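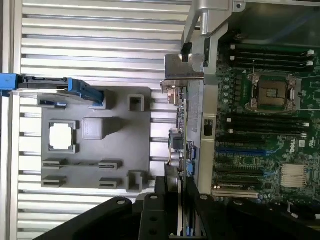 An open server with a Dell motherboard, two banks of memory slots, and the CPU socket with its cover off.

Let the Old Servers Be Opened
By Hatsue Shibata

I learned English from repair manuals, so I hope the reader will forgive me if my sentences sometimes sound like instructions. My opinion is a simple one. A company that throws away a server should first let its people open it, and a school that teaches computing should have at least one such machine on a table with the lid removed.

In my first job, at a small hosting firm named Niden, I worked two years with servers before I saw the inside of one. I knew their names and their addresses. I could restart them from my chair. When a disk failed, a technician from outside came, and I was told to stand by the door and sign his paper. I thought that the inside of the machine was like the inside of a watch, a place where a person like me could only do harm.

Then one Saturday my colleague Obinna Ugwu put an old unit on the workbench and gave me a screwdriver. He did not make a speech. He went to eat lunch. I was very angry with him for perhaps ten minutes, and after this I was too interested to be angry.

What surprised me most was how much of the machine speaks to the hand. In many servers, the parts that a person is expected to touch have a color, often blue, and the parts that you should leave alone are gray or black or bare metal. You can see some blue in the picture at the top of this page, on the latch that comes down over the gray plastic tray. The memory slots have clips at the end, and a clip asks to be pushed. Somebody in a design office sat down and thought about a tired person at three in the morning who must change a part and does not want to read. I find this very polite. I have used many programs which did not show me so much respect.

I know well the arguments against my opinion, because my friend Sachiko Sasaki repeats them each time we meet. She manages equipment for a logistics company, and last year she sent away 80 servers in one truck. The first argument is time. A recycler takes the machines whole, gives you a certificate, and you go back to your work. The second is data. A disk in the wrong hands is a disaster, so it is better that no hands touch anything. The third is that modern repair is only replacement, and a person learns nothing when she pulls out one board and puts in another.

The argument about data is serious, and I do not want to make it small. The disks must come out first and be destroyed or erased by somebody who is responsible for it. But when the disks are gone, what stays is metal, plastic and boards, and there is no secret in a row of cooling fins.

About time I am less patient. To take apart one server slowly, with a beginner, needs one afternoon. Sachiko's company spent more than that on the meeting about the color of the new badges. (She told me this herself, and she is allowed to be angry that I write it.)

The third argument is the one I think about the most. It is true that I cannot repair a motherboard. When I look at all the small parts on the green surface, I cannot tell you what each one does. But I learned other things. I learned that a processor socket without its cover must be treated like an open eye. I learned that an expansion card needs to be pressed straight, with more force than feels correct, and that a sheet-metal edge will cut you if you hurry. I learned also to guess. When a fan is loud now, I can imagine where the air wants to go. The people who only see the monitoring screen do not have this picture in their head, and in a bad night it is a great help.

Today I give a small evening class, with 14 chairs and usually fewer students. One of them, Huệ Âu, was an accountant before and had never held a screwdriver at work. In her second lesson she closed a latch that I had left half open, without asking me, and continued with her notes.

If your office has a machine waiting in the corridor for the truck, ask who decides about it. Ask for one afternoon and one table. Take the power cable out before you begin, and keep the screws in a cup.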